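Can Robots Do the Chores Yet? My Gallery of Small Jobs

I've been collecting pictures of machines having a go at ordinary work, the kind of stuff we do at home or at a shop bench without thinking much about it. Most of what I keep is notes, but the first job on the page gets its picture too.

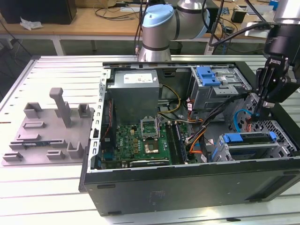 1. Inside an old desktop PC

Two arms at this one, and a black tower lying on its side with the cover off. The gripper is reaching down toward a blue SATA cable, and if you've ever pulled one of those by hand you know the little connector likes to hang on. Look at all the yellow and black wire it has to work around! I also love the gray 3D-printed plate next to the case, with its little holders and slots. My own method is a cereal bowl and a bad memory.

Harsh Yadav fixes computers for a living and I asked him what he'd hand over first. Memory sticks, he said, then drives. Cables last, because they never sit the same way twice. He charges by the job, so he'd be thrilled to have something else do the teardown while he eats lunch.

2. Why I keep coming back to cables

A hard part stays where you put it. A cable flops, twists, springs back and hides behind its neighbor. Same trouble as a bedsheet or a phone charger in a drawer, just with more colors. I'd call this one a "getting there" – I wouldn't leave my own computer with a robot overnight, but I'd happily pull up a chair and watch.

3. Laundry (notes only)

Aurora Henriques and I have a running bet about towels. She says a home machine will fold a full basket before next March, and I say it'll fold 7 and then get stuck on a sock. Loser buys dinner. I've been looking up restaurants.

4. Shelf stocking (notes only)

Odair Frota runs a little hardware store and tried out a stocking cart called the Drakos. It did fine with paint cans and boxed light bulbs (nice square things, all facing front) and made a mess of anything hanging on a peg. He sent it back after 33 days. He does miss it in the paint aisle, where his knees do the work now.

5. Dishes (notes only)

Still my big wish. Loading plates looks pretty doable. Scraping lasagna off the corner of a pan, nope, I haven't seen anyone show me that one and I've been asking for a while.

My scorecard so far: boxes yes, plates maybe, cables and cloth keep practicing. If you've got a chore you'd like me to look into, leave it in the comments – Shanti Gautam already asked for litter boxes, so that one's taken.

Page last updated 12/30/24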